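Trodier Mixing Bowl, Tan
Quintana tableware and kitchen range, item 151

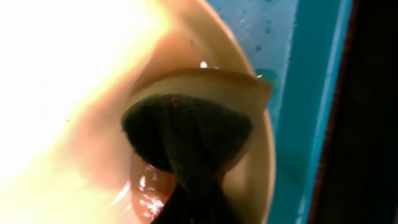
Rosalía Segura asks whether the rim is comfortable to hold when the bowl is tipped for pouring, as her previous one had an unfinished edge that dug into the fingers. The rim on the Trodier is rounded on both sides and slightly thicker than the wall. It can be gripped with a bare hand or with a cloth.

Description

The Trodier is a single-walled bowl for mixing, resting dough and serving at the table. The wall is curved from base to rim with no step or corner on the inside, so a spoon or scraper stays in contact with the surface all the way round. The colour is tan, with a smooth matte finish. It looks cream in strong light and closer to salmon in shade. Small differences in tone between one bowl and the next are normal and are not treated as faults.

Dimensions

Height: 9 cm
Diameter at rim: 17 cm
Base: flat, unglazed foot ring
Stacking: yes, with bowls of the same size

The height is measured from the table to the top of the rim. The diameter is the outside measurement. Anyone fitting the bowl into a drawer or a narrow shelf should leave a little clearance on each side for lifting it out.

Use

Suitable for cold and warm food. Maximum oven temperature is given on the leaflet in the box. Do not place the bowl directly on a hob or under a grill. Let it cool on a cloth or board before washing, and do not fill a cold bowl with boiling liquid.

The bowl may be used in a microwave. The rim can become hotter than the contents when only a small amount is being heated.

Metal whisks and forks can leave grey lines on the inside. These are traces of metal from the tool and can usually be removed with a mild cream cleaner and a soft cloth.

Cleaning

Wash before first use. Dishwasher safe on the lower or upper rack, provided the rim does not touch other items during the cycle. Scouring pads dull the finish and should be avoided.

Tomato sauce, beetroot and turmeric may tint the surface if left overnight. Soak in warm water with a spoonful of bicarbonate of soda, then rinse. Repeat if needed. Do not use bleach.

Lid

The Lurnus flat lid fits this bowl and is sold separately. It rests on the rim and does not form a seal, so it is not suitable for carrying liquids. The older Skutow lid has a narrower lip and will slide. Customers who already own the Skutow lid should not expect it to stay in place.

Packing and delivery

Each bowl is packed singly in a card box with a paper sleeve. Trade orders are supplied in cartons of 40. Cartons should be stored flat and kept dry.

Check the rim and foot ring when unpacking. Chips and cracks must be reported before the bowl is used, with the batch number printed on the underside of the box.

Spare parts and enquiries

Lids can be ordered without a bowl. Bowls are not sold as seconds. Questions on trade supply go to Saturnino Palacios, and questions on returns to Olga Calvo, both at the Quintana sales desk.

Page revised 2020-12-25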